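Reading time: 4 minutes

Residents and businesses renew call for action on the Stultby crossing

The Stultby Crossing Alliance has written to the provincial transportation ministry asking for a firm timetable for replacing the two-lane bridge at Stultby and widening the approach road as far as Nedari. The letter is signed by 24 local businesses, the two municipal councils on the route and the parents' group at Huet Elementary School.

The alliance was formed to bring the communities on both sides of the river together behind one request. Until now, each council had written to the ministry on its own, and each had received a separate reply saying the matter was under review. Members felt that a joint letter would be harder to set aside.

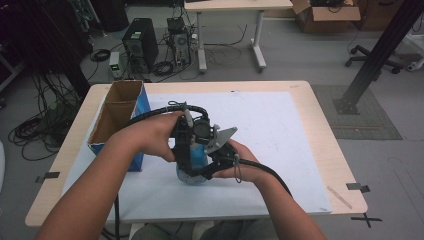 Traffic on the approach road has grown steadily as new housing has gone up at the Nedari end, and the bridge has not changed in that time. Trucks wider than a standard lane must wait for a gap before crossing. When the bridge is closed for repairs, the signed detour through Huet adds 24 kilometres to the trip, most of it on a road with no paved shoulder. School buses, milk trucks and home care workers all use it.

"People here are patient, but they would like to see a date on paper," said Léonie Leblanc, spokesperson for the alliance. "We are asking the ministry to tell us when the design work will start, who will pay for it and what will be done in the meantime to make the present bridge safer."

The alliance is asking for the following:

- a published timetable for design, land purchase and construction
- a sidewalk or separate path for people crossing on foot or by bicycle
- a left-turn lane at the Cosura junction
- better notice of closures, with signs posted at both ends of the route
- a maintenance plan for the existing bridge until the new one opens

The Cosura junction is the point raised most often by people who contact the alliance. Drivers turning left toward the industrial park have to stop in the through lane, on a bend, with traffic coming up behind them. The alliance believes the turn lane could be built ahead of the bridge and has asked the ministry to treat it as a separate, smaller job. 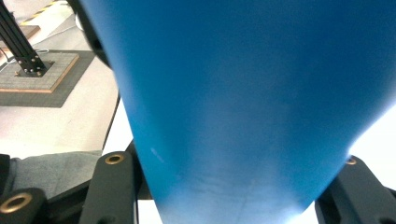 Colour has been a practical matter for the campaign as well. The alliance settled on blue for its lawn signs and window cards so that they would not be mistaken for the signs of any party, and the shade is a strong one, between cyan and royal blue, much like the smooth blue surface in the photo just before this paragraph. Signs are free and can be picked up at the Stultby library during opening hours. Anyone placing a sign near the road is asked to keep it on private property and well back from the ditch, so that mowing crews can get by.

Both councils have now passed motions in support. The Nedari motion also directs staff to share traffic counts with the ministry, and the Stultby motion asks for a meeting with the regional director before the fall budget is prepared. The alliance welcomes both and thanks the councillors who brought them forward.

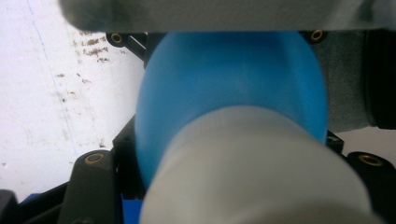 Words: Léonie Leblanc, Stultby Crossing Alliance
Released 2022-06-15

A public meeting will be held in September at the Huet community hall. The ministry and the area's elected representatives have been invited to send a speaker. There will be time for questions from the floor, and written questions may be sent in ahead of the meeting by anyone who cannot attend. The hall has step-free access from the parking lot on the north side.

The alliance is also collecting short statements from people who use the crossing for work, school or medical appointments. Around five paragraphs is plenty. Statements should say how often the writer crosses, at what time of day and what happens when the bridge is closed. They will be sent to the ministry as a single package after the meeting, and names can be left off on request.

Farm operators are especially encouraged to write. The weight limit on the bridge means that some equipment has to go the long way at seeding and harvest - a cost that does not show up in the ministry's traffic counts. Businesses that have not yet signed the letter can still add their names.

The alliance takes no position on which side of the present bridge the new one should be built. It has asked that landowners on both banks be contacted early and directly once route options are drawn up.

Comments

riverroad_dan
Signed and sent. The turn lane at Cosura should have been done when the industrial park went in.

M. Petrie
Will the September meeting be streamed? I work evenings and can't get to Huet in time.

Nedari Nan
Please don't forget cyclists. I've stopped riding over that bridge altogether.

tworivers
Does the maintenance plan include winter sanding? The deck freezes well before the road does.

Contact: Stultby Crossing Alliance, care of Stultby library | © 2022 Stultby Crossing Alliance | Back to top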